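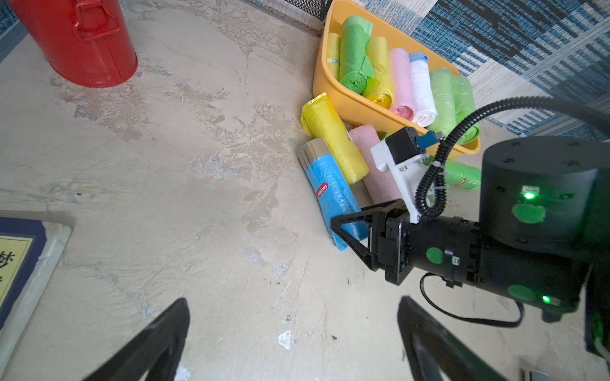
Last changed: January 26, 2024

4.3 Recording the tray refill task

The refill task is the long-horizon item in the Rind set. The arms pick rolls of garbage bags off the floor and place them in the shallow tray. Read section 4.2 before starting; the wrist view must already be streaming to the Sutine logger.

1. Set the tray on bare concrete at a diagonal to the arm bases. Keep it clear of the carpet.

2. Load the tray with rolls of mixed colors, then place the remaining rolls on the floor in front of it. Vary their angles between episodes. One roll may lean on the tray rim.

3. Open both grippers and move them to the hover pose, tips above the floor.

4. Start the logger and wait for the frame counter to pass 50.

5. Teleoperate the episode. Stop at 2000 frames even if rolls are left over, and mark the episode "partial."

6. Reset the rolls and repeat until 42 episodes are saved.

Note: Translucent rolls give weak edges in the wrist view. In the December run at Ernthorpe, policies trained without them failed mostly at the grasp, so keep at least one in every layout.

Note: One gripper often hides a roll from the other arm's wrist camera. Do not discard these episodes – the Kikutden policy uses them to learn when to wait.

Caution: Check the slack in the cable sheath before each session. A loop that is too long can catch on the tray rim. If it does, the logger reports code 1752 and the arm holds position. Release the arm by hand only after power is off.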